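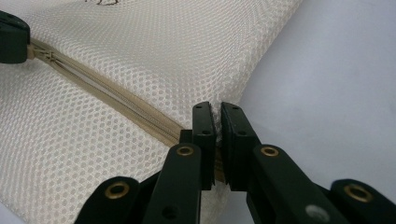

About Achari Textile Care

Achari supplies commercial laundry services to clinics, motels and aged care homes in the Rirkham district. The company was founded by Prakash Amin and operates from a single plant on Zukby Road. Balakrishnan Thevar is the plant manager.

Services

Flat linen, uniforms and residents' personal clothing are processed in separate streams. Small items travel in zippered mesh bags and are returned in the same bag. Each client account is assigned a colour code and a collection day. The plant currently services 148 accounts.

Water and chemistry

Rinse water from the final cycle is filtered and reused in the first wash of the next load. Detergent is dosed by load weight – operators do not adjust it by hand. The second boiler was commissioned on 3 Jun 2019.

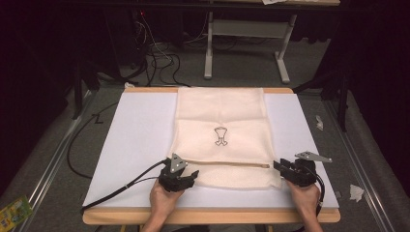
Do you accept household laundry?

Household items are accepted at the Grovska Street counter on weekdays, with a minimum charge of 2 kg. Wool blankets and doonas are priced per item.

Trade accounts

New accounts require a completed linen schedule and a delivery address with ground-floor access. Minimum weekly volume is 100 kg. Invoices are issued monthly and itemised by stream.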